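Suturing arm at the Paltberg training lab: what has changed for the staff

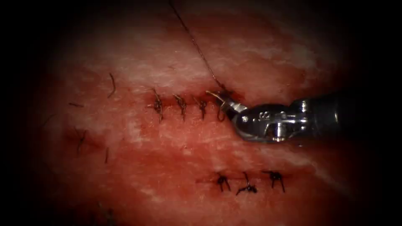 Staff news | Surgical skills and simulation

Since January, the skills lab in Paltberg has a robotic suturing station, and many colleagues from other departments ask us how it is going. The editors of this newsletter invited us to write a few words, so I try to answer the most common questions.

The station runs a program called Sirkano, which can place and tie simple interrupted stitches under the supervision of a trained person. It is used only on practice tissue. No patient is involved, and there is no plan to change this. The tissue is prepared at our Mussa site in the early morning and arrives with the first van, before 7:30.

The work itself is slow to watch. The jaws hold close to the incision, the long thread comes across the tissue, and then the knot is made. When several stitches stand in a row on one incision, you can compare them well: the length of the tails, the position of the knot, the spacing. This comparison is a large part of what our technicians do now. Before, they tied the reference rows by hand, often for a whole shift, and the complaints about neck and thumb pain were known to everybody in the lab.

Between January and the end of spring the station made 1138 stitches which were accepted for the reference collection. In the same period 63 were rejected by our reviewers, mostly for a loose knot or for tails that were cut too short. Each rejected stitch is discussed in the afternoon meeting. Some of the team found these meetings too long at the beginning, and we have now moved them to 2:15 and limited them to the cases where two reviewers do not agree.

What is different for the people? Three technicians have moved from hand tying to supervision and review. They keep their grade and their pay, and this was written in the agreement with Testel, our employer, before the station was installed. All of them completed 41 hours of training. The supervisor sits at the console during every run, with one hand near the stop control, and takes over when the thread tangles or the needle is not in a good position. This happens more often than we expected. It is tiring in another way than hand work — the eyes and the attention, not the fingers — and for this reason a supervisor changes place after every second run.

There are also worries, and I think it is correct to mention them. The younger technicians ask how they will learn to tie well if the arm makes most of the knots. For now, each of them has one morning per week at the manual bench, and the stitches from this bench are reviewed by the same rules as the others. Whether one morning is enough, we do not know yet. The question of night runs was also raised. Testel has confirmed that the station will not run without a supervisor in the room.

Cleaning of the instruments remains with the lab team. Please do not leave used instruments in the sink by the door, also when it is late. The tray for them is now on the left side of the console, under the shelf with the gloves.

Colleagues who would like to see a run can come at 10:00 or at 1:00, when the first tissue of each session is placed. Write your name on the list at the lab entrance, and allow half an hour. Visitors stand behind the yellow line and are asked to keep their questions for the pause, when the supervisor is free to talk.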